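Pramden Hand-Held Gripper Set (Pair)

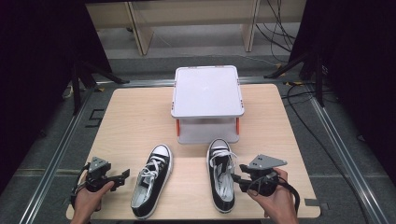

Shoe tidying task: two hand-held grippers, a pair of black canvas sneakers and a two-tier stand.

Overview

The Pramden Hand-Held Gripper Set allows a person to carry out household and light shop-floor tasks using the same kind of jaws that a robot arm would use. One gripper is held in each hand. The set is intended for research groups, training centres and manufacturers who wish to find out which chores a two-armed machine could reasonably be asked to do, before an arm is purchased or installed.

The set is supplied by Pramden from its Takemham office and is available to institutions on purchase or on loan.

Can machines do the chores yet?

Customers put this question to us more often than any other. Our answer depends on the chore. Moving a rigid object of known shape from one place to another is well within the reach of current equipment. Stacking crates, loading identical parts into a tray and placing boxed goods on a shelf at a fixed height may all be considered for automation now, provided that the working area is kept as planned.

Household work is more difficult. Shoes are a useful case. A canvas shoe has a firm sole and a soft upper, and the two respond differently when held. Laces fall in a new position each time the shoe is put down, and may catch in a jaw or under the sole. Placing a pair neatly on a stand also requires that left and right are told apart and that both toes face the same way. A person does this without thought. A machine must be taught each part of it, and a method learned on one pair may fail on the next.

Pramden does not claim that the set will produce a robot able to tidy a hallway without supervision. It gives the user a sound means of recording how the work is done with two simple jaws, and of judging where those jaws are not sufficient.

Suitable tasks

Shoes: pairing, turning and placing on a stand or shelf
Laundry: folding of small flat items such as flannels and tea towels
Kitchen: setting out and clearing of unbreakable tableware
Shop floor: tray loading, sorting of small parts and carton packing

Tasks not recommended

The set should not be used with hot liquids, blades, glassware or live electrical equipment. Tying laces, threading and the fastening of small buttons may be attempted for research purposes, but users should expect a low rate of success.

Trial at Trinville

The set was used in a household task programme at the Trinville training centre in September. Operators completed 400 attempts across 4 tasks, with shoe placement included at the request of the centre. Staff reported that placing the first shoe was seldom a difficulty. Most failed attempts occurred with the second – usually when it was set down at an angle and had to be gripped again. The centre has retained the set for further work.

What is supplied

2 hand-held grippers, left and right
2 connecting cables
1 carrying case, manufactured by Stöckli
1 printed operator's guide

Tables, stands and household articles are not included.

Care and warranty

Jaws should be wiped with a dry cloth after each session and inspected for wear every Monday where the set is in daily use. Replacement jaws may be ordered separately. The set carries a warranty of 18 months from delivery – cables and jaws are treated as wearing parts and are excluded.

Ordering

Institutions may request a written quotation or a loan agreement from the Takemham office. Please state the tasks to be studied, so that the correct jaws can be fitted before dispatch.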